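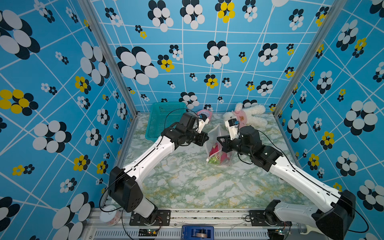
Budget for the bits around the arms

I set aside 1000 for extras on our two-arm bench and spent 700 before we'd picked up a thing – posts, wallpaper, spare cables. Get quotes for the small stuff first. Warkex wanted 70 just for shipping!

Buy your practice items last. Soft toys, tape, a basket, all cheap, and you'll know by then how wide your grippers open.

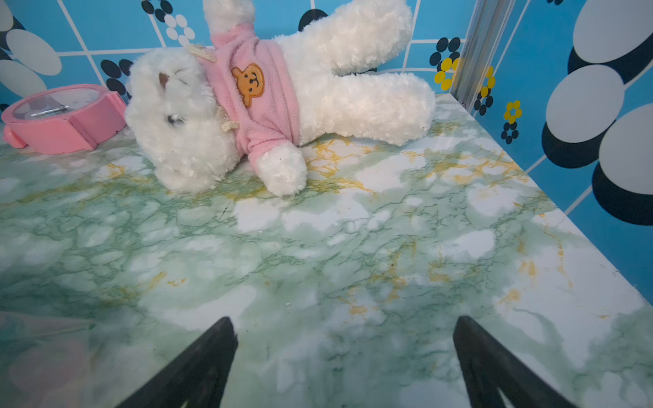

I also keep almost 6 months of spare fingertips in a drawer (way cheaper by the box).

Comments
Asabe Ajayi: Does Warkex do refunds?
Joaquín Gallardo: Add a power strip!

Recent
Labeling cables
Drawer dividers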